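About the Malitz Equipment Planning Office

The Malitz Equipment Planning Office advises residential care providers, hotels and training colleges on the purchase of robots and automated equipment.

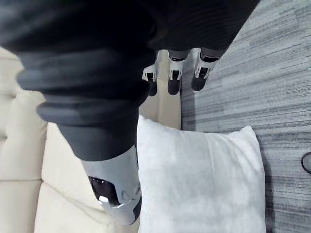
Our work begins before a supplier has been chosen and, in most cases, before a budget has been set. Clients come to us with a question about cost. We help them turn it into a purchasing plan that their finance department can approve and their staff can use.

The Office was formed when two advisory practices, Burico and Orellana, combined their equipment desks. Burico had worked mainly with hotels and furnished apartments. Orellana had a long record in care homes and in the fitting out of teaching rooms. The Office has kept both lines of work and continues to accept clients of any size within them.

What We Do

We prepare equipment plans covering the full period of ownership. A plan sets out the purchase or lease price, delivery and installation, staff training, spare parts, protective covers, software fees, insurance, floor space, and the cost of removal at the end of service. Clients are often surprised by how much of the total falls outside the quoted price. Covers and fingertip pads, for instance, are usually listed as accessories and left out of the first quotation, although equipment that works close to upholstery and bedding may need them replaced several times.

We also draft tender documents, compare bids, attend supplier demonstrations on the client's behalf, and review service contracts before renewal. We do not sell equipment, and we accept no commission from those who do. Our fees are agreed in writing at the start of each engagement and are paid by the client alone.

How an Engagement Proceeds

An engagement opens with a site visit. Our planners record the tasks under consideration, the rooms in which they are carried out, the floor coverings, the furniture, door widths, charging points and hours of use. Ordinary furnished rooms receive particular attention in this survey. A machine that performs well on a bare workbench may be poorly suited to soft seating and loose pillows, and the difference should be understood before money is committed.

The planners then issue a needs statement, which the client is asked to sign. No supplier is approached until this has been done. Where the needs statement shows that a purchase is not justified, we say so, and the engagement closes at that point with a reduced fee.

If the client wishes to proceed, we invite bids and arrange trials. Trials are conducted under the conditions described in the needs statement, and the results are included in the final plan together with the full cost schedule. The usual time from site visit to final plan is 14 weeks. Clients whose budget year closes in the summer are advised to contact us well ahead of August.

The Brullosari Rooms

Trials that cannot be held on a client's premises take place at the Brullosari Rooms, our furnished suite on the ground floor of the main office. The suite includes a sitting room, a bedroom, a kitchen and a corridor fitted with a standard fire door. Furniture can be rearranged to match a client's own layout, and sample floor coverings are held in storage for this purpose. Clients may attend any trial held on their account and are encouraged to bring the staff who will work beside the equipment.

Our Record

The Office has completed 463 equipment plans. Of these, 361 led to a purchase or lease, and the remainder were closed or deferred on our advice or at the client's decision. We publish both figures in the belief that a planning service should be judged on each of them.

Staff and Direction

The Office is directed by Gisela Saavedra, who was previously head of capital planning at Orellana. She is supported by nine planners, each of whom is assigned to an engagement from the first visit through to the final plan. Specialist advice on electrical supply, insurance and data protection is obtained from outside firms where required, and its cost is shown separately in our quotation.

Working With Us

Inquiries are welcome from purchasing officers, facilities managers and school administrators. Please state the type of premises, the tasks being considered, and the date by which a budget figure is needed. An outline of existing equipment contracts is helpful but may be supplied later. All information received is held in confidence, including where no engagement follows.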